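Haverford adopts new snack and mealtime guidelines for child care centers

January 21, 2021

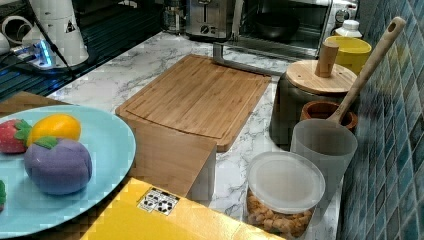
The new rules are welcome but should have come sooner, one parent wrote in response to the draft, adding that her two children had attended centers a few streets apart and "might as well have been eating in different countries."

The comment was among those received by the Haverford Office of Early Learning during the public review of its Snack and Mealtime Guidelines, which were adopted this week and will apply to all licensed child care centers in Haverford, Deden and Provwood. The guidelines replace a set of advisory notes that had been in use, with small changes, since the three communities began to license centers jointly.

Under the new text, each center will post a written menu where families can read it and will keep past menus on file for one full licensing period. A fruit or vegetable is to be offered at every snack. Drinking water must be within reach of children throughout the day, indoors and outdoors. Juice, where a center chooses to serve it, is limited to mealtimes and to children older than one year.

The guidelines also deal with how meals are served. Children who are able to do so are to be given the chance to serve themselves from shared dishes, with an adult seated at the same table. Staff are asked not to use food as a reward and not to require a child to finish a portion before leaving the table. Centers that bring in meals from an outside kitchen are covered by the same rules as those that cook on site, although they may ask for additional time to change existing contracts.

A section on learning about food has been added for the first time. It recommends that centers make food a regular part of play and conversation, through picture books, gardening, simple preparation tasks and pretend food such as toy strawberries or eggplants. No particular materials are required, and centers are not expected to buy new ones in order to comply. The section is advisory and will not be part of licensing visits.

The rules on allergies were the part of the draft that drew the most comment. As first published, the draft would have asked centers to review each child's allergy record once a year. Several families asked for a shorter interval, and the adopted version calls for a review every 16 weeks and again whenever a child moves to a different room. Records must be kept in the food preparation area as well as in the office, in a form that substitute staff can read without help. A center that changes an ingredient in a posted menu must note the change on the menu itself before the food is served.

Center operators raised a separate concern about paperwork. A number of home-based providers wrote that keeping menus, allergy records and temperature logs on separate forms would take time away from the children in their care. In response, the office has combined these into a single weekly sheet. Use of the sheet is optional, and a center may keep its own records if they contain the same information.

Grants to small centers

Along with the guidelines, the office has opened a grant program for small centers. Grants of up to $500 are available for kitchen items such as refrigerator thermometers, covered storage containers, serving utensils sized for children, and cutting boards set aside for fruits and vegetables. Centers licensed for larger groups may apply for up to $2000 if they prepare hot meals on site. Building work, furniture and regular grocery costs are not covered.

Applications may be made at any time while funds remain. The form asks for a short statement of need and a price list from a supplier, and receipts must be returned after purchase. A center may receive one grant in each licensing period. Centers that share a kitchen – an arrangement that is common in Provwood – should file one application and list every license holder who uses the space.

Training

Staff training will be offered by the Rarnavcombe Training Center in 9 sessions, beginning in the spring. Each session covers the same material, so staff need attend only one. Topics include menu planning on a fixed budget, cutting food to a safe size for toddlers, reading ingredient labels, and talking with families about a child who refuses certain foods. Sessions are free of charge to staff of licensed centers. Home-based providers who can't arrange cover during the day may request a recorded version, followed by a telephone call with a trainer.

Printed copies of the guidelines will be mailed to every license holder. Summaries for families are being prepared in several languages and will be available through the centers and at public libraries in all three communities.

Timetable

The guidelines take effect in September. Until then, licensing staff will discuss the new rules during their regular visits but will not record a failure to meet them. After that point, a center that does not meet a required item will receive a written notice and will be given time to correct it. Matters that involve allergy records or unsafe food storage will continue to be handled under the existing safety rules, which allow for immediate action.

Two items in the original draft were withdrawn. One would have set a fixed length for lunch. The other would have ended the practice of bringing food from home for birthdays and holidays. The office received strong views on both sides of the second question – more than on any other point apart from allergies – and has left the decision with each center. Those that allow food from home must have a written policy and give a copy to every family at enrollment.

Questions about the guidelines may be sent in writing to the Haverford Office of Early Learning. Families with concerns about meals at a particular center are asked to speak first with the center, and then with the licensing desk for their community. The Deden licensing desk remains closed to visitors and is taking inquiries by telephone and mail only.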